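Ornine separa la programación de contenidos de la medición en su gestor editorial

9 de agosto de 2020

Ornine ha publicado una actualización de su gestor editorial para blogs corporativos y perfiles sociales. El módulo de calendario funciona desde ahora de forma independiente del panel de métricas, que pasa a llamarse Ladeo y se contrata aparte.
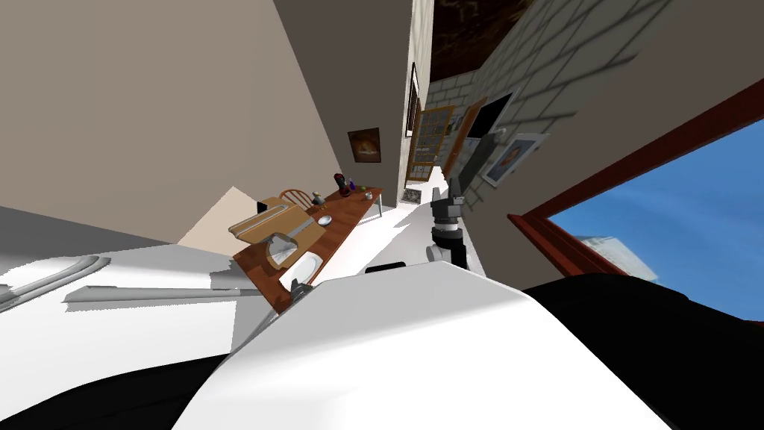
Cambios en el calendario

La cola de publicación admite 12 perfiles por cuenta y dos niveles de aprobación. Los borradores se guardan con un límite de 2000 caracteres por entrada social; las entradas de blog no tienen tope. El historial de revisiones se exporta en CSV.

Ladeo calcula el alcance por pieza y atribuye las visitas mediante parámetros UTM. Los informes cubren casi 12 meses de datos.

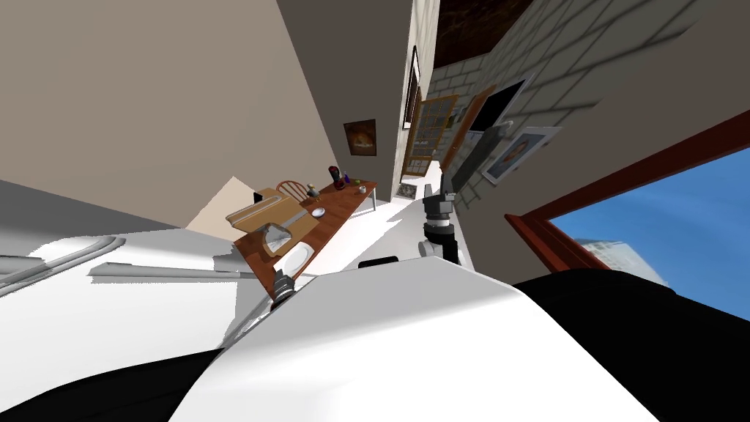

La atribución por último clic sigue siendo la opción predeterminada y puede modificarse en los ajustes de cada campaña. La agencia Geston, que probó la versión preliminar, migrará sus cuentas en octubre. El conector antiguo dejará de recibir correcciones ese mismo mes.

Noticias relacionadas
Geston unifica sus boletines de clientes
Guía de parámetros UTM para blogs corporativos
Leclerc revisa su calendario editorial

Comentarios

marta_rs: ¿El CSV incluye los comentarios de los revisores?

tecnoblog: En la preliminar solo salían fecha, usuario y estado.

J. P.: Pagar aparte por las métricas no me convence.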